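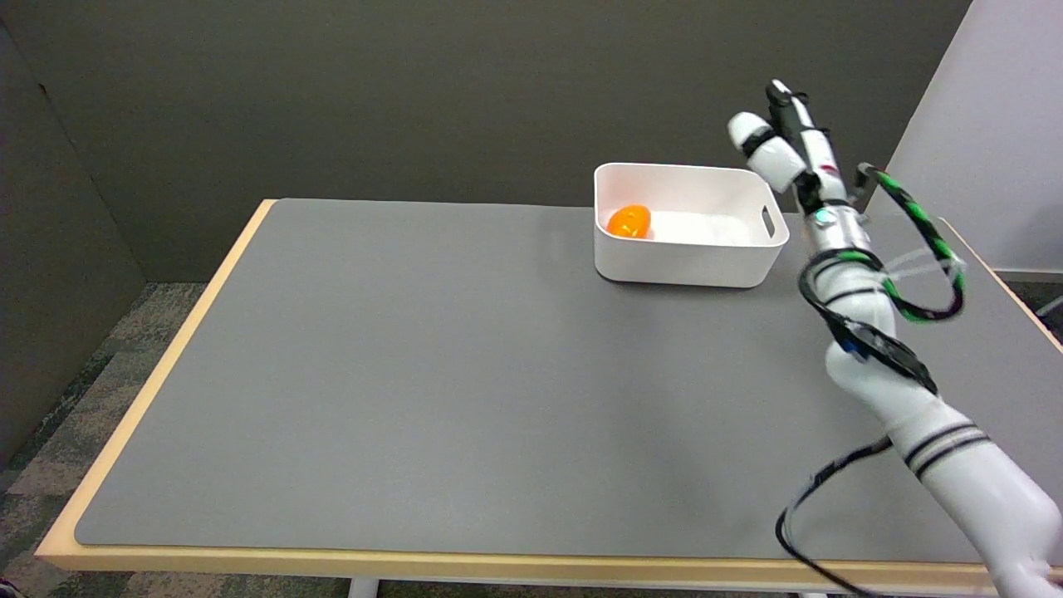

The table at Brurham, with the grey mat down and the white bin in its place near the back.

Feb 8, 2025

I promised a few of you a proper post about how I look after the arm, and then it was Christmas, and then I had that cold, so thank you for being patient with me! Get a cup of tea, because I do go on a bit once I start on cables.

We call this one Nurmi (Kauko Niskanen named it, and he won't tell me why). Nurmi has been bolted up at the Brurham end since August, and in all that time most of my trouble has come from the leads. The joints have been lovely. The hand has had its moments. But the cables! You move an arm back and forth all day and every lead on it gets a little tug each time, and sooner or later one of them has had enough.

So I begin at the wrist. With the power off and the arm parked, I run a finger along the green and black striped cable where it makes its loop, feeling for flat spots or anywhere the sleeve has gone stiff. I like that loop generous. My first go was far too tidy, everything pulled in close and looking very smart, and the wrist couldn't turn fully without yanking on the plug. Tiziana Cocco came over from Widlow, took one look and undid the lot. She was quite right, and I've left it baggy ever since.

The black one goes round the forearm and hangs down over the front of the table. I unwind it completely and wind it back on with the arm stretched out as far as the job ever takes it, then fold the arm up again and see where the slack goes. If it droops near the elbow I start over. It's fiddly, and I've been known to mutter.

After that comes the hand. I bend each finger gently and let it go, thumb last, listening for any grittiness. A soft dry brush gets the fluff out (where does it all come from?) and I put a tiny dab of grease on the pins every 400 hours, going by the little notebook that lives in my drawer. Please don't be tempted to put on more, it only collects dirt.

Then I set the bin back where it belongs, pop the orange thing inside against the left wall, and run 30 slow pick-ups at low speed with my hand resting on the stop button. If those go nicely I do the same again at full speed. When it starts missing, I check the mat before I touch any settings, as a mat that has crept a little can look just like a fault in the arm. I lost a whole afternoon to that in the autumn and I'm still cross.

All in, it takes me roughly 45 minutes, longer if Kauko is in and wants to chat. I've got a new set of cable straps coming from Zurnum, softer than the ones on there now, and I'll let you know how I get on with them once they've had a few weeks of use.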